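A Morning at the Plimumari Open Day

Plimumari opened its training building to visitors on Aug 8, 2019, and I went with Talha Yousafzai, who works two streets away and had been meaning to look inside for years. Registration was at the side door off the parking lot. You signed a sheet, got a paper badge, and were pointed up a flight of concrete stairs to a room with coffee and not quite enough chairs.

There were 45 of us, split into groups. Ours left second and was led by Rafia Rajput, who runs the layout workshop. She talks fast and walks faster, and the people at the back missed part of what she said in the corridor.

The first stop was the packing hall. Half of it was in use and half was set up for visitors, with flat cartons stacked on pallets and three kinds of tape to try. Rafia had us fold the same carton by hand, then on a folding jig. Mine came out square on the jig and crooked by hand. Talha's was the other way round and he kept it.

Next door is the materials store. It holds rolls of paper in several widths, colored tape on pegs, foam sheet, and a long rack of belts with tags on them. The belts come from a supplier called Awan and are kept hanging, as they take a set if they are folded. A man from a bakery asked how long one lasts, and Rafia said it depends on the load and how often someone remembers to check the tension. She did not want to give a number. He asked again later and got the same reply.

We had 13 minutes in the store, according to the printed schedule, and used more. After that came the part I had signed up for, the table layout session. The idea is simple enough. Before anyone orders a bench for a new line, they lay it out full size on paper, tape the areas down, and move things until the work fits. Rafia said the paper stage catches most of the mistakes, such as a bin placed where an elbow needs to go.

Each pair got a bare table, a sheet of paper, a roll of masking tape, and a sheet with the job on it. Ours was small parts into trays, two sizes, one person standing. We drew it out with the trays on the left, then found that Talha is left-handed and I am not, and we had to start over. Kausar Bugti, who was helping in the room, suggested putting the trays at the back and leaving the front edge clear. It worked better. It also used nearly twice the tape.

Some practical notes on the taping, for anyone who wants to do this at home or in a small shop. Pull the paper tight from the middle out. Mark the corners first with short pieces and run the long lines afterward. Press the tape with a flat hand, since a thumb leaves ripples that parts catch on. If the area will see a lot of handling, plan on replacing the paper when it gets dirty. Kausar buys hers by the roll and said the cheap kind is fine.
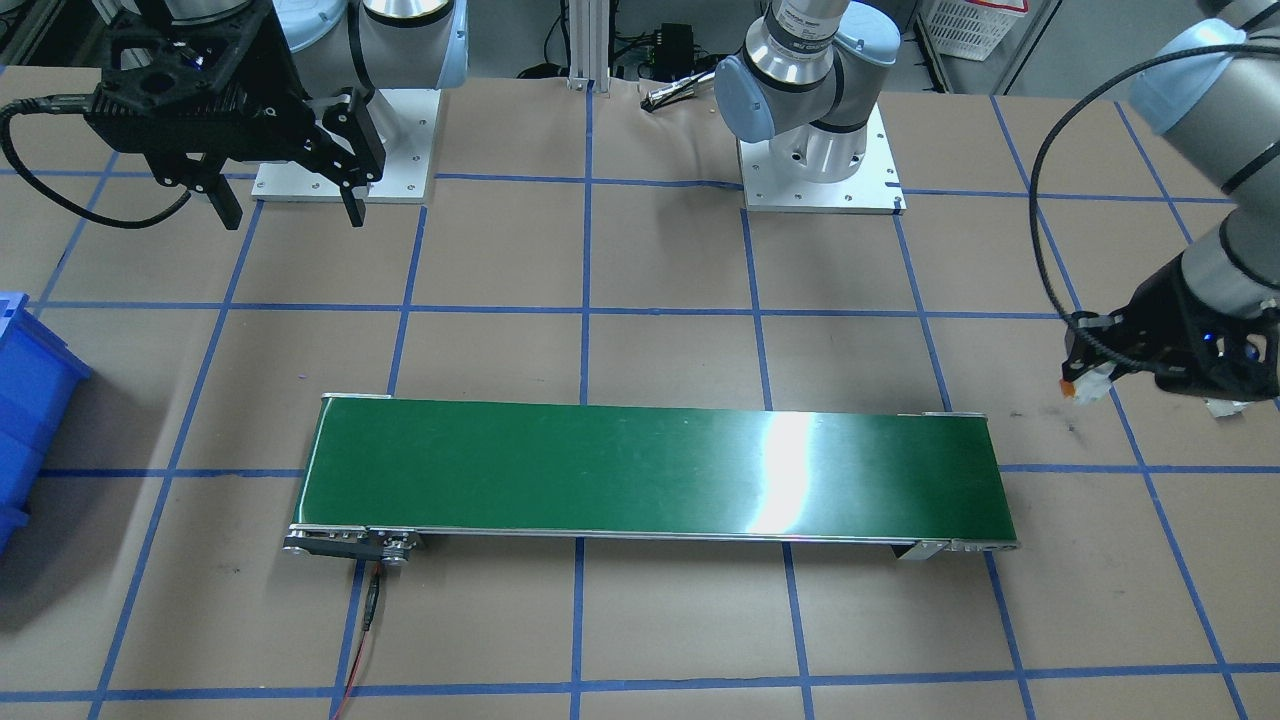
Oğuzhan Kozan

The finished layouts were easier to learn from than the sheet. On the one I spent the most time at, blue tape divided brown kraft paper into a grid, and a long belt conveyor lay sideways in the middle of the front of the table. I would have put the belt at the back and reached over to it, and I would have been wrong. At the front, the paper behind it and on either side is all left for parts. The tape also gives you a way to say where a thing goes without pointing. There were a few dark smudges on the paper toward the right.

I asked Rafia what size of cell she likes. She said as large as the biggest part plus a hand, and otherwise she does not care. Talha wrote that down. He has a stockroom with no markings in it at all.

Lunch was sandwiches in the upstairs room. There were stands there from Fultosora, which does shelving, and Tisedico, which does labels. I took a sample pack of labels and have used 6 of them so far on jars in the kitchen.

The afternoon was a talk on storage and a question period. We left before the questions. Parking was free but the lot fills early, and the side door is hard to find from the street side, so go around by the loading bay. The next open day is planned for January, and sign-up is at the front desk or by phone. Wear closed shoes, as they do turn people away from the packing hall in sandals.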